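Home Cinema > Streaming Boxes & Recorders

Teltier Marino 2 TV Recorder

The Marino 2 records broadcast television and plays the main catch-up and subscription apps from one menu. It replaces the original Marino and uses the same remote control. Two tuners are fitted, so two channels can be recorded while a third programme is played back from the disk.

Recordings are grouped by series. When an episode is also offered by an installed app, the box lists both copies under one title and marks the one already started. The watch list holds up to 80 titles and can be sorted by date added, running time or number of episodes left.

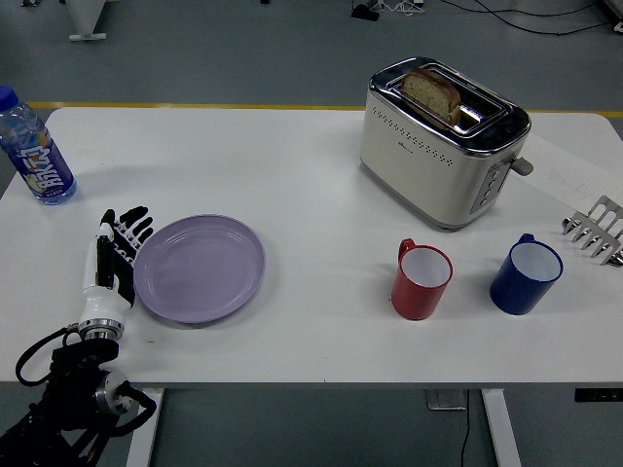
Two-slot toaster, mugs and a lavender plate on a white table.

Series link follows a programme if it moves channel or time slot. It does not follow a change of title between seasons; these must be added again by hand. Padding at the start and end of a recording is set per channel.

Power draw is 23 W when recording and 2 W in standby. The HDMI lead supplied is short, and wall-mounted sets will usually need a longer one. An aerial lead is not included.

Software updates are installed overnight if no recording is scheduled. The March update added subtitle search and corrected the clock fault on regional channels.

Comments

Arvid Bråten
Does it keep your place if you start an episode on the box and finish it in the app?

Natalia Ibarra
@Arvid Mine doesn't. It keeps the place in recordings only.

Rocío Esquivel
Lost the series link on a drama that was renamed for its second season. Missed two episodes before I noticed. Otherwise fine, and quieter than my old Isine.

Related items
Teltier Marino (original), refurbished
Isine 52 Indoor Aerial
Wendatley Low TV Stand
Replacement remote for Marino and Marino 2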